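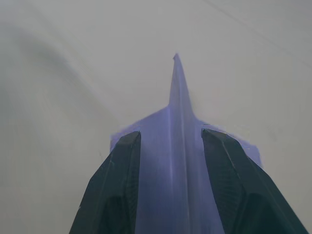 Bukness Soft-Goods Finger Set

Two-finger tips for thin, floppy stuff. Sold as a pair, left and right. Dark gray, faceted outer faces, squared tips. Bolt on to the Ondier wrist plate, no adapter. For Zakaria arms you need the adapter, sold seperately.

What it's for
Cloth, wipes, film, bags. Pinch from the top, lift, fold over, let go. Not for anything heavy or with sharp corners.

How it compares
We ran these against the Plaltari flat pads for most of January. Same arms, same controller, same table. Khải Phùng did the teleop, Corina Kuster did the logging.

Bukness - 244 picks, 11 drops
Plaltari flat pads - 244 picks, 15 drops

Not a huge gap. Where the Bukness set won was picking up a single layer near a fold. The flat pads like to grab both layers and then you have to start over. Where it lost: slick film. The pads are rubbery and just hold better, no way around it.

Wrist camera
Wrist view matters more than we figured. The narrow tips leave a clear look at the pinch point, the flat pads hide half of it. If you are comparing cameras too, change one thing at a time. We swaped both in the first round and had to toss that data.

Folding cloth
Do it with two arms if you have them. Close the fingers all the way before you press on a crease, an open pair pushes the fabric into a ridge. Come in low and slow over the fold line.

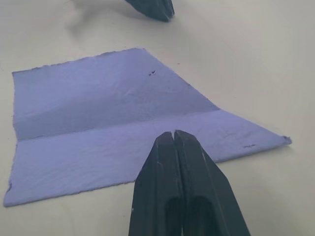
Frayed edges are the hard part. A loose thread can ride along with the finger on release, so open wide, back straight out, then lift. Ingeborg Hofstetter wrote a short release routine for this, comes in the download with the mount files.

Wear
Tips scuff. Cosmetic at first, but check the inner faces and replace both fingers together. Mixing an old one and a new one throws off the grip - we tried.

In the box
2 fingers
Mounting screws
Hex key
Setup card

Adapter and spare tips are on the parts page. Fit questions go to Rosalie Oberholzer in support, put your arm model and controller version in the subject line.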